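6 min read

Sorting small cases before they go in the drawer

I keep small parts in small cases, and over the years the cases have outnumbered the parts. On Sunday I cleared the white table, the one with the curved brown stain I have given up scrubbing, and started a proper check of each case before it went back in the drawer.

The procedure is short. Put the case down flat, long side toward you. Check that it sits level. Then open it, look inside, and decide whether it keeps its place. Black cases go first. They are the hardest to tell apart in a dark drawer, so they benefit most from a label.

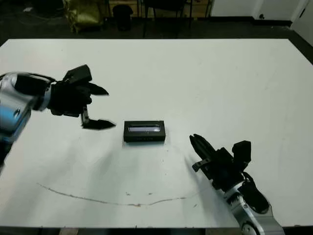

Fitzsimmons wrote in after the last post to say that labels on the lid are a mistake, as lids get swapped, and that the number belongs on the base where it stays with the contents. I tested this on 10 cases from the Tultley order and have to agree. Two lids had already traded places in my own drawer, and both fit well enough that I had missed it.

So the number now goes on the base, short end, in white paint pen. My scheme is four digits: the first two for the drawer, the last two for the slot. Slot 34 in drawer 12 is 1234. The pen needs a clean surface – wipe with alcohol first, and let it dry before handling.

Anything that comes apart gets laid out in pieces on the table, with space between them, before I write a number on any of it.
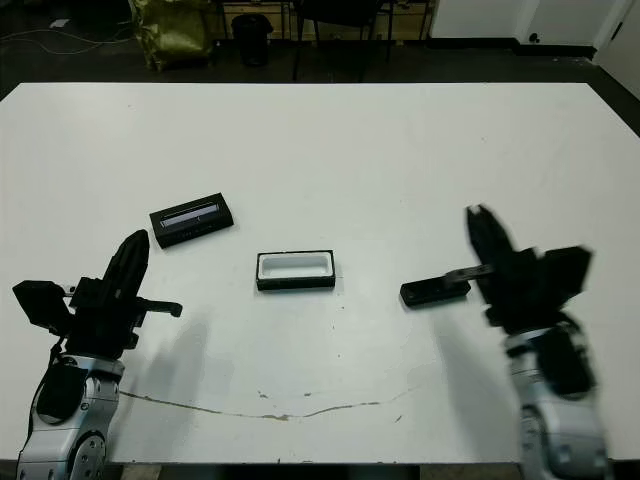 Pieces that do not fit back together without force go in the spares tub. I do not file them down. The drawer insert from Mumton takes 19 cases in its current layout, and the slots are tight, so a lid that sits proud will catch on the frame above.

Remaining: drawer 13, and a second coat on the numbers that came out thin.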